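Fareo 双臂单元在仿真中的配置与日常维护
讲者备注，Wulladen 内部技术交流，周六上午场

第1页 标题页

开场不讲背景。直接说明范围：只讲一台机器，Fareo 双臂单元的仿真版本，从模型导入、零位、夹爪、腕部相机到房间载入，最后讲出错以后怎么修。控制策略和训练另有人讲，提问涉及这部分的请会后找相应小组。

版本说明：今天的参数对应 Tulgate 十一月分支。更早的分支关节命名不同，配置文件不能混用。

第2页 单元组成

单元在配置文件里分四段：机身、左臂、右臂、末端。左右臂用同一份模型，安装变换写在机身段。以前有一版把安装变换写进手臂段，镜像时符号翻了两次，左臂基座朝向错误，排查用了一下午。现在规定手臂段内不得出现任何安装变换。

末端段包含夹爪本体、两根手指、腕部相机。碰撞体与显示网格分开存放，文件名前缀一致。修改显示网格以后，碰撞体不会自动更新，需要手工跑一遍生成脚本。

这里可以停一下，问有没有人还在用合并网格。如果有，提醒他们合并网格载入后手指无法单独设摩擦系数。

第3页 零位

零位检查在空场景里做，先不载入房间。步骤：

1. 关闭重力，所有关节目标值置零。
2. 运行 400 步，读回关节角。
3. 任一关节读数与目标不一致，停止，检查关节轴方向和偏置。
4. 打开重力，再运行 400 步，比较两次读数。

第4步的差值写入维护记录。差值变大时，先查连杆质量和惯量，再查增益。顺序不要反。增益调高可以把差值压下去，但质量写错的问题会留到抓取阶段，表现为抬起物体时腕部抖动，那时再查很费时间。

第4页 夹爪

夹爪为两指平行开合，两指由同一个指令驱动，在模型里用耦合约束实现。耦合约束的常见故障是载入后只有一指响应。检查方法：发全开指令，从腕部视角看两指尖是否等高、是否对称；再发全闭指令，看接触位置是否落在中线上。

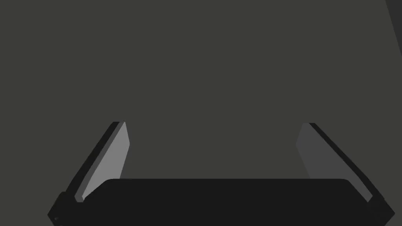 图1 夹爪张开，指间无物。左指内侧面偏亮，右指内侧面偏暗。

讲解要点：对称性只看轮廓，不看明暗。两指内侧面的亮度差别很大，用灰度阈值提取指面时，右指容易和背景并在一起。我们试过阈值法，后来放弃，改为直接读分割通道，取指尖最高点比较。

指尖检查时，视野中央不要有物体。背景选大块单色面最方便。

全闭检查有一个细节：接触力上限要先调低再闭合。上限沿用抓取时的数值，两指会互相穿入，求解器把它们弹开，读数跳动，容易误判为耦合约束失效。检查完记得把上限改回去。这一条已经写进检查脚本，手工操作的人仍需注意。

指面摩擦系数左右必须一致。改过一侧以后用对比工具核一遍，两侧数值并排打印，肉眼看即可。

第5页 腕部相机

相机挂在夹爪本体坐标系下，随腕部运动，与手指开合无关。标定在仿真里等同于核对外参，但仍然要做，原因是导入工具对相机坐标轴的约定与渲染器不同，有一次升级后画面整体转了半圈，训练数据已经存了 108 条才有人看出来。那批数据全部作废。

现在的做法是每次升级后生成一张参考图，与上一版逐像素相减。本体上沿应为水平直线，两指应从两侧向中间倾。差图不为零时不得开始采集。

近裁剪面要单独设。设得太远，本体下部会被切掉，画面底部露出背景，后续的遮挡掩码随之出错。

第6页 房间载入与站位

空场景检查通过以后再载入房间。我们用 Bosman 场景集里的一间卧室，主要工作面是长木柜的柜面。载入顺序固定：墙和地面，家具，机身，最后是柜面上的小物体。小物体放在最后，是为了避免机身落位时产生的微小穿透把它们推走。

机身站位由两个条件决定。其一，柜面近端到远端的物体，至少有一臂够得着；其二，双臂抬到预备姿态时，前臂不碰柜体。右侧离墙近，右臂的肘部活动范围因此受限，逆解要加偏好项，把肘部往外推的解排在后面。左臂外侧有一道长木台，台面边缘在碰撞体里要保留，不能简化成一个大盒子，简化以后台面上方的空间会被误判为占用。

站位确认后存成快照，文件名里写明分支号。后面所有检查都从快照恢复，不从头载入。
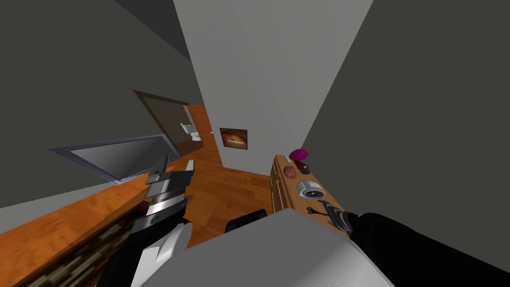
快照恢复后的第一件事是空跑。双臂从预备姿态到柜面上方，再退回，全程不闭合夹爪，记录最小间距。最小间距按连杆对输出，重点看右前臂与柜面、左夹爪与木台这两对。低于设定值的，先改预备姿态，再考虑改站位。改站位意味着快照作废，腕部参考图也要重做。

小物体的检查单独跑一遍。重点是三类：
球状物，在柜面上容易缓慢滚动，需要给滚动阻力；
细长物，叉形的那件最典型，碰撞体太薄时会陷进柜面；
软质外观的物体，在模型里按刚体处理，外形凹陷处的凸分解不要太粗，否则指尖还没到就先接触。

每类跑静置测试，不发任何指令，运行 400 步，位移超出容差的物体列出来。列出来的物体不要在场景里临时挪位置，回到模型文件里改。

第7页 日常维护

维护分每次采集前和每次升级后两档。

采集前：恢复快照，空跑，夹爪全开全闭，静置测试。整套脚本在我们的机器上耗时 38 秒，没有理由跳过。

升级后：采集前的全部内容，加零位检查、腕部参考图对比、碰撞体重新生成、摩擦系数核对。

日志按单元存放，不按操作人存放。字段包括分支号、快照名、零位差值、最小间距、静置测试列表。备注栏允许留空，其他字段留空则脚本拒绝写入。

第8页 故障与修复

按出现频率讲三例，每例控制在 2 分钟内。

一，单指不动。多数是耦合约束引用的关节名在导入时加了后缀。改引用，不要改关节名，改关节名会影响日志比对。

二，载入后机身缓慢下沉。机身应当固定，检查固定约束是否被房间文件里的同名项覆盖。Bosman 场景文件自带一个默认底座定义，载入时要显式关闭。

三，腕部画面出现大块闪烁。先查是否有两个面共面。我们遇到的一次是柜面显示网格重复载入，删掉一份即恢复。光源和渲染设置当时都查过，没有问题。

修复以后必须重跑升级后那一档，哪怕只改了一行。

第9页 未解决

右臂在柜面远端的抓取姿态仍然偏少，逆解偏好项把一部分可行解也排掉了。偏好项权重目前是手调的，数值见配置文件注释。

软体模型没有计划接入。有人问就照实回答。

左右腕部相机的曝光目前用同一组参数，左腕靠近暗墙时画面偏黑。是否分开设，等下一轮数据出来再定。

提问环节留给现场。配置文件和检查脚本在 Tulgate 仓库的 cell 目录下，需要快照的请登记分支号。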